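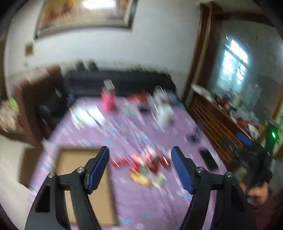

## Comment apprendre à une pince à ranger des petits objets emballés ?

Au club Bristura, nous avons un projet qui s'appelle Arkuter. Le but est simple à dire : une pince doit attraper un petit objet emballé, puis le poser dans une boîte en carton.

Pour toi, c'est facile. Ta main sait déjà quand elle doit serrer. La pince, elle, ne sait rien au début. Elle a 2 doigts noirs, et au bout de chaque doigt il y a un coussinet bleu avec des rainures. Les rainures servent à mieux tenir — comme les semelles de tes baskets.

Alors on lui montre. Un élève prend la pince à la main et fait le geste, encore et encore. En octobre, le groupe de Raíssa Lins a fait 122 essais. Maintenant, nous en avons presque 3000 !

Pourquoi autant ? Parce que les objets ne sont jamais placés pareil. Un jour le rouge est devant, un autre jour il est sous le jaune.

À toi d'essayer : prends 5 bonbons et range-les avec deux crayons, sans les doigts. Écris à Natanael Cavalcanti lequel était le plus difficile.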